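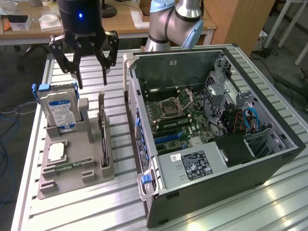 Hatice Uysal wrote to ask whether the drive has to come off its rails before it goes in the tray. It does not. The rear slot is cut wide enough for a 3.5-inch hard drive standing upright with plastic rails clipped to both sides. Drives without rails fit the same slot but have some side play, and a pair of shims is included for them.

Masside Parts Tray, desktop tower layout
Maker: Charbonneau
Body: 3D-printed, gray
Weight: over 600 g, empty
Height at post: 69 mm
Rear slot: 3.5-inch hard drive, upright, with or without rails
Narrow holder: memory module, upright
Square recess: CPU, heat spreader up
Front slot: small circuit board, laid flat
Supplied with: tray, shims (one pair), slot liner for the narrow holder

The tray sits beside an open tower and holds the parts that are out of the case while the board is being worked on. Each part has its own slot, and the layout is fixed. It has no lid and is not meant for shipping or long-term storage.

The CPU recess is open on top and supports the package at its edges. Set the processor in level and lift it straight out. Do not slide it across the floor of the recess. The narrow holder grips a memory module by one end only. If the grip feels tight, remove the slot liner before forcing the module.
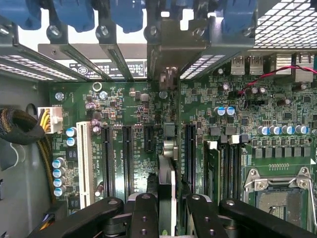

Diane Sawatzky
Product Documentation, Masside line

Lay the tower on its side with the side panel off and the board facing up. The tray can go on either side of the case, but the side nearest the rear panel keeps the drive cables out of the way. Allow 10 mm between the tray and the chassis so that the carrying handle and its release tab stay clear.

Work on the processor area first. Raise the retention lever fully and open the metal frame before bringing the CPU over from the tray. The lever should stay up without being held. If it drops, check that no cable is pressing on it. Memory comes next. Open the latches at the ends of the slot, line up the notch, and press evenly at both ends.

Expansion slots on many towers of this type are secured twice, with a screw at each bracket and a plastic retention lever over the row. The tray has no compartment for screws. Use the Nastska cup, sold separately, or any small dish with a rim.

Cables near the drive cage should be moved aside as a bundle. Pulling a single SATA cable out of the bundle tends to unseat it
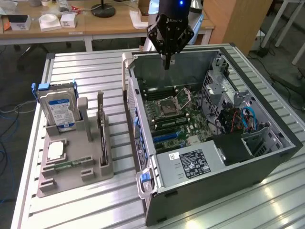 at the board end, where it is hard to see behind the cage. Check both connectors before the drive goes back in. The drive is the last part to leave the tray. Lift it by the rails, turn it flat, and slide it into the cage until both rails click.

Care
Brush dust out of the slots with a dry, soft brush. Wipe the body with a damp cloth and let it air dry. Do not use acetone. Replace the slot liner when a module leans in the holder. Spare liners come in packs of 5.

Limits
The standard tray is not conductive and does not replace a grounded wrist strap. The rear slot does not take 2.5-inch drives. Laptop memory is too short for the narrow holder. For those parts, see the Grundemside tray, which has the same footprint and a different insert.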